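Posted in: Local Issues | How-To | 10/02/2024

How to object to a late licence application (without losing your weekend to it)

So the blue notice has gone up in the window of the old carpet shop on your road, and it says somebody wants to sell alcohol until two in the morning. What now? I've been through this twice in Garnley, once as a complete beginner and once slightly less so, and since three different neighbours have asked me to explain it over the fence I thought I'd write the whole thing down.

I should say I like a pub! I'm not against people having a drink. My first objection was to the hours at a bar called Hustia, which wanted to keep its back yard open until 2am with fourteen bedroom windows overlooking it, mine included. The bar is still there and I've had some very nice evenings in it. The yard shuts at ten.

This is how it works in England and Wales. Scotland does it differently, so if you're up there, ask your own licensing board.

Step 1: Read the notice and write down the last date

Go and stand in front of it with your phone and take a picture of every line. You usually get 28 days from the day after the council receives the application, and the last date for comments should be printed on the notice. Put it in your calendar now, then put in another reminder a week earlier. I missed the deadline on a different application by one day (a Monday, I'd convinced myself the weekend didn't count) and they quite rightly wouldn't take my letter.

Step 2: Get hold of the full application

The notice only gives you the short version. The council keeps a licensing register, and most put at least the basics of it online. If yours doesn't show the full form, ring up and ask to see it. What you want is the section where the applicant says how they'll run the place, things like door staff, CCTV, last entry and how they'll deal with noise. Print it if you can and go at it with a highlighter.
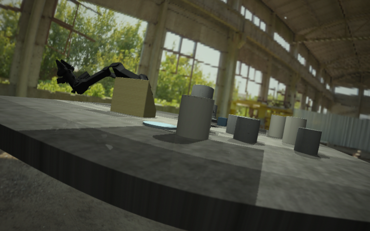
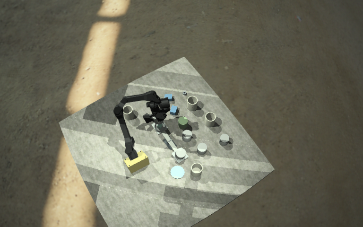 Look for what's missing as much as what's there. The Hustia form had two whole pages on checking ID and one sentence on the yard, and that one sentence is what I built my letter around.

Step 3: Stick to the four objectives

This is the bit most people get wrong, me included the first time. The council can only listen to points that fit one of the four licensing objectives:

- preventing crime and disorder
- public safety
- preventing public nuisance
- protecting children from harm

Parking, house prices and "we've already got enough bars" don't generally get you anywhere by themselves. My first draft had a long paragraph about how much I missed the carpet shop. Out it went. If your worry is noise at closing time, call it public nuisance and say so in the first line.

Step 4: Write it about your own street

Say where you live and how close you are. I'm 65 paces from the yard gate and I put that in, along with which room my daughter slept in and what time she got up for school. If you've already been kept awake, keep a diary with dates and times. "Shouting outside until 1.40" is worth far more than "constant disturbance".

Keep it to a page and a half if you can manage it. And do remember that your letter, name and address will normally be passed to the applicant and may be published, so leave out anything rude about the owner!

Step 5: Ask for something

You don't have to ask for a flat refusal. You can suggest conditions, and I think you stand a better chance if you do. Mine were: yard closed at ten, no bottles tipped into the bins after nine, and a phone number that somebody would pick up. I got the first two.

Step 6: Think twice about petitions

We had one with 300 signatures the second time, for the Pascual application, and I'd pictured it landing on the desk with a great thump. It was treated as a single objection. Had even 50 of those people sent a few lines of their own we'd have been in a much stronger position. By all means have a petition, but get people writing too.

Step 7: Go to the hearing

If there are objections and nobody has come to an agreement, there's a hearing. You'll be sent a notice of it and a form asking whether you're coming. Send that back! You'll probably get a few minutes to speak, and you can't bring in brand new grounds on the day, so stick to your letter. I read mine out far too fast with my coat still on. The councillors were perfectly kind about it.

You should get the decision in writing, and there's a right of appeal to the magistrates' court, normally within 21 days. Take advice first as costs can come into it.

Comments (3)

Fiona McIver: Very useful, thank you. Can I object if I live a few streets away? It's people walking home past us that's the trouble.

Reply from the author: Yes, you can, you don't have to be next door. Explain how it reaches you, and say which way they walk.

Zernura: We settled ours before the hearing. The applicant rang me in July and offered midnight instead of 2am, so it's worth saying yes to a chat.

Contact | Privacy | © Garnley Neighbour Notes | Back to top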